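A morning behind the counter at the Loketti permit office

2 February 2022

I've been meaning to write up the open morning at the Loketti permit office for a while and kept putting it off, mainly while I waited for our own loft paperwork to come through. It hasn't. So you get the visit instead!

Sign-up was online, and they took people in small groups through the side entrance on Illine Street, past the bike racks. My group got the ten o'clock slot. I'd expected a talk in a meeting room with a flask of weak coffee, and we did get the coffee, but we were straight through to the intake desks before I'd finished mine.

Intake is where your application lands, whether you post it, carry it in under your arm or send it through the portal. The clerk showed us a finished file for a garden room and then a bad one (names blacked out, thank goodness — I was half afraid it would be mine). The bad one had a site plan with no scale on it and a drawing of the back elevation labelled as the front. It had gone back to the applicant 3 times. The whole file was thick enough to prop a door.
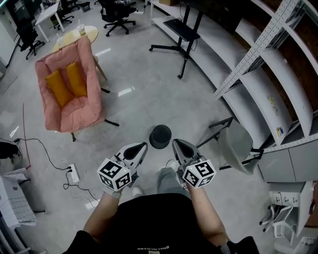
The author
Home renovator and occasional blogger

After intake we went up to plan checking, which I liked best. It's a long room with deep drawers down one side, and the older plans are still in there on paper, rolled or folded flat. They pulled out application number 2522 for us, a bakery with a flat above it, and you could follow the pencil notes where someone had argued over the width of the stairs. The stairs won. I know that bakery and those stairs are still horribly narrow, so I'd love to know what the first version looked like.

Newer applications go through Fudura, the software they moved to last year. I had a few grumbles ready about the portal and it was only fair to air them. Why does it log you out halfway through uploading? The answer was that large drawings time out, and you should save each sheet as its own file. That would have been handy to know in the autumn. It's on the help page now, apparently, under "Before you start".

Somebody in our group asked how long a simple extension takes. There's a target on the wall, 95 per cent of householder applications checked inside the published time, and they were quite open that the winter months hadn't reached it. Two of the checkers' desks were waiting for new starters. I thought that was decent of them to say with a room full of people who were all, let's face it, there about their own extensions.

Then down to the yard to meet the inspectors, or the two who weren't out on site. They had a van open with the ladders and damp meters laid out, and a bit of mocked-up wall with the insulation fitted badly on one half. We were invited to find the faults. I found the gap by the window and missed the squashed bit at the bottom completely, and my neighbour got both and was very smug about it all the way home.

The inspectors cover everything out as far as Wuisan, so if you're at that end of the district you want to book early in the day. Ring before nine. Leave the trench open until they've been, too — they said people fill them in over and over again, and then have to dig them out.

Some practical bits if you fancy going. It's free, there's a lift to the first floor, and the leaflet rack by the door has the fee sheet that I could never find online. Parking in the yard isn't allowed on open mornings, but the car park behind the library has 100 spaces and was half empty. The next one is later in February and you sign up the same way.

I've split my drawings into separate sheets and sent them in again. Fingers crossed.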